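Robot teaching by demonstration

Robot teaching by demonstration is a group of methods in which a person shows a task to a robot, and the robot learns from the recorded movements. The person can move the arm by hand, or can control it from a distance. The second way is called teleoperation.

Teaching in simulation

In many projects the demonstrations are made first in a simulated room. The operator moves a virtual arm with a hand controller, and the program saves the joint positions together with the camera views.

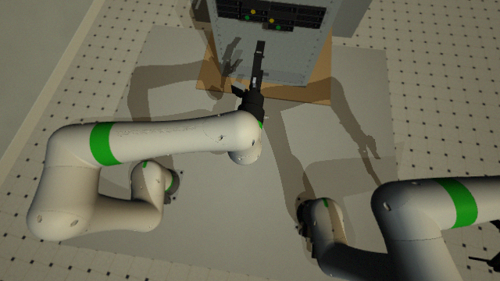 Simulated workplace with two arms and a metal cabinet on a wooden base.

The Skunwood task set, which was prepared at the Silteo laboratory, contains 942 demonstrations made by remote control. Of these, 145 were removed later, mostly for long pauses of the operator. One demonstration takes around 32 seconds. A new operator makes 10 practice runs before the recording begins, and these are not kept.

Work near a cabinet is considered difficult for remote control. The operator must judge the distance between the gripper and the front face, and from a high viewpoint this distance is not easy to see. Shadows on the floor mat can give some help. With two arms, the operator must also watch the space between them.
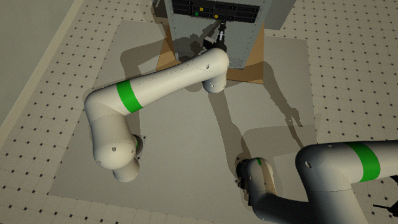

Teaching by hand

In this method the person holds the real arm and leads it through the task. The Gashi method uses short parts, which are joined afterwards with the Grondix software. It needs less training of the operator, but the hands of the person can hide the object from the cameras.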